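# Equipment Plan and Budget for a Two-Arm Folding Cell

Tsegereda Negussie
Term project report, revised Sun 19 June

## 1. Purpose

The simulation part of this project was finished in the spring term. The remaining question is what the department would have to buy to build the same cell on a real bench. This report lists the equipment, separates what must be bought first from what can wait, and gives the reasoning behind each choice. Control software is covered only where it affects a purchase.

The task is cloth handling. Two arms share a table, and a piece of cloth is to end up inside a marked area on the tabletop. The simulated cell was used as the reference layout for reach, mounting and camera position.

## 2. Method

Each item in the simulated cell was placed in one of three groups: needed for the task, needed for safety, or background. Background items were dropped from the budget. Quotes for the first group were requested from two suppliers, Vovari and Skarano. Where both quoted, the lower price was used unless the delivery date fell after December.

Camera placement was checked from a low gripper view as well as from the room. The close view matters for the budget because it decides whether a camera is needed on the arm or whether a fixed one is enough.
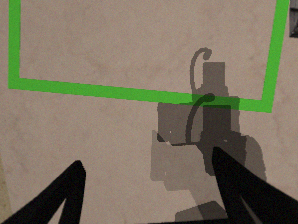
Fixed cameras are cheaper to mount and need no moving cable. They lose the work area whenever an arm passes in front of it. Wrist cameras keep the tool in view but add weight at the far end of the arm, and the payload margin on the smaller Skarano arm is thin once a camera and bracket are added. The plan therefore assumes the Vovari arm and one camera per wrist, with a single fixed camera as a later purchase.

## 3. Layout and mounting

Both arms mount along the far side of the table. The front edge stays clear for loading. A table with a solid top is specified, since the base plates have to be bolted down and a hollow top would need reinforcement.

Cable routing was left out of the first draft of the budget. It has been added as a separate line. Cables that run outside the links need slack at every joint, and slack can reach the work surface. Clips and sleeves cost little compared with a replacement cable set.

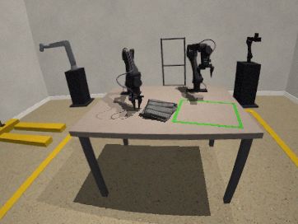
*Figure 2. Simulated cell: two arms at the far side of the table, gray cloth between them, target area outlined in green.*

The target outline costs almost nothing in either form. Tape is sufficient for a first build. It should be matte, and its color should differ clearly from both the cloth and the tabletop so that it can be segmented without extra lighting.

The pedestals and their fixtures, the tall metal frame and the yellow forked equipment in the model are background items. None of them is budgeted.

## 4. Purchase order

Total requested for the first phase is $1,972. This excludes the arms, which would come from the shared capital fund under a separate application.

First phase:

- table, with mounting hardware for both base plates
- wrist cameras and brackets
- cable clips and sleeves
- cloth samples and marking tape
- emergency stop and wiring

Second phase:

- fixed overhead camera
- spare finger sets
- replacement cables

Up to $200 of the first-phase amount is held for shipping from the Kukville warehouse. The supplier does not combine table and camera orders, so two shipments are assumed.

Spare fingers were moved to the second phase after some discussion. Cloth puts little load on them, and the most likely damage is contact with the tabletop during setup. A low speed limit in the first weeks is a cheaper precaution. The Ko controller supports this as a stored setting, and no added license is required.

## 5. Schedule and open points

Quotes are valid for 48 days. The order should be placed inside that period, with the table first because it has the longest lead time. Cameras can arrive later without delaying the mounting work.
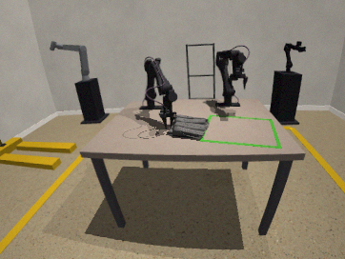
Could the first phase be done with one arm to save money?

A single arm would be enough to test mounting, camera placement and simple dragging of the cloth. It would not test how the two arms share the space, and the table would still have to be bought at full size.

Two points remain open. The floor loading limit for the bench room has not been confirmed in writing. The power outlets on that wall are on a shared circuit, and the facilities office has been asked whether a dedicated one can be provided. If it cannot, the cell moves to the adjacent room and the cable line in the budget has to be recalculated.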